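Clemdale Council Rulebook Binder, Third Printing

I've been sitting through council meetings in Clemdale for 13 years, first because of a sidewalk dispute and then, well, because I got hooked. The thing that drove me up the wall was watching members argue over whether they were allowed to do what they'd already done! So I put together this binder, and people keep ordering it, so here's the third printing.

It's 300 pages, three-ring, with tabs that stick out far enough to grab in a hurry. You get the town charter, the standing orders, the party caucus rules (both caucuses, they finally let me print them) and my own plain-words notes on where those documents bump into each other. The part I use most is the tab on removing a committee chair. Can a caucus do it alone? Does it need a floor vote? I've marked every clause that matters and left wide margins for your own grumbling. 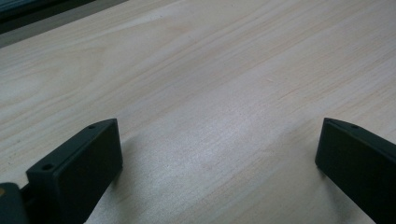

The covers are heavier this time. The second printing had a thin cover that curled up if you carried it around in July, and I heard about it from Florêncio Peixoto, who clerks over in Natville and is hard on his stationery. He's had one of the new ones in his bag all summer and says it still shuts flat.

Natville and Bainbridge editions are the same price as Clemdale. They swap in the local charter, and the notes are by Mārtiņš Jõgi, who knows the Bainbridge quorum rules better than I ever will (we still disagree about abstentions, and you'll find both our views under tab 6). 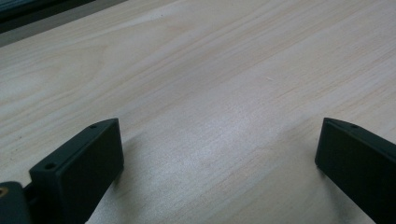 Update sheets come out whenever a council amends its rules. They're already punched, so you pull the old page and drop in the new one. The first year of sheets is included, and after that you can renew or just print them yourself from the downloads page.

Treltier does the printing and they run 100 at a time, so if the page says out of stock, put your email in the box and I'll write when the next batch lands.

Size: letter, three-ring
Pages: 300
Editions: Clemdale, Natville, Bainbridge
Included: tabs, index, one year of update sheets
Not included: legal advice (I'm a retired bus dispatcher, please call a lawyer for that)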